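Home Stories Essays Archive Submit About

Filed under: Short fiction, Water and Works

The Pressure Log
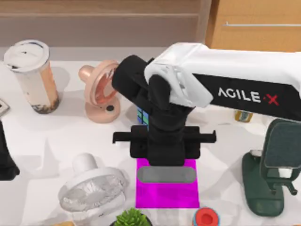 The Mosquera district took its water from a single main, and the main took its pressure from the pumping station at Hisuvbridge. Jenő Kozma had kept the station log for 22 years. He entered inlet pressure, outlet pressure and reservoir level every hour in black pencil, and corrections in red. The desk had plenty on it besides the log, among other things a flat gray thing with rounded corners on a square magenta pad, a Rubik's cube, and a small jar with a yellow-and-blue label, in which he kept washers. The company, Menumel, supplied the pencils.

At 2 a.m. on Saturday the outlet gauge read 70. At 3 a.m. it read 64. He tapped the glass, waited, and read it again. Then he wrote 64 and went down to look at the pumps.

Pump one was running at its rated speed. Pump two was on standby. The strainer was clear. He put his hand on the casing of the check valve and felt a steady vibration, with no knocking. He climbed back up and telephoned the control room at Predbridge.

"Your outlet is normal," said Zubaida Magsi. "I have 70 on the screen."

"I have 64."

"Then your gauge is out."

"It was calibrated in October."

She was silent while she checked something. He could hear keys.

"The screen says 70," she said.

He asked her when the figure had last changed. She said it was not that kind of figure. It was a live value. He asked again, and this time she scrolled back. The outlet pressure at Hisuvbridge had been 70 since the evening shift, without a decimal of movement. Before that it had wandered up and down all day, the way pressure does when people fill kettles.

"It's being held," she said.

"By what?"

"There's an override. Somebody typed it in." She read him the code, which belonged to the contracts office. The supply agreement for Mosquera set a floor of 68. Below that, after six hours, Menumel owed the district a rebate – and a written notice.

Kozma looked at the log. He wrote the time of the call and her name beside it.

"Are you writing this down?" she asked.

"I write everything down."

"On paper?"

"Yes."

By 4 a.m. the gauge had dropped to 61. The upper streets would be on a trickle. He started pump two by hand, which required a permit he did not have, and opened its discharge valve a quarter turn at a time. The gauge rose to 63 and stayed there. A pump could not make up for water that was going into the ground. He calculated the loss from the reservoir level, checked the arithmetic, and put the break on the long section under the tannery road, where the pipe was oldest.

He called Predbridge again.

"I can send a crew if there's an alarm," Zubaida Magsi said. "There's no alarm. The screen says 70."

"Can you take the override off?"

"It would log my code."

"Yes," he said.

The line hummed. He turned the page, ruled the columns for the next day, and numbered the hours down the left side. It took him several minutes to do properly. She did not hang up and neither did he.

"Read me your figure," she said at last.

"63."

He heard the keys again, and then, a long way behind her voice, the alarm. She asked him for the location of the break. He gave her the section number and the depth, and she repeated both.

At 5 a.m. he wrote 62. He sharpened the pencil and went down to check the bearings on pump two.

We use cookies to remember your reading preferences. Accept Manage settings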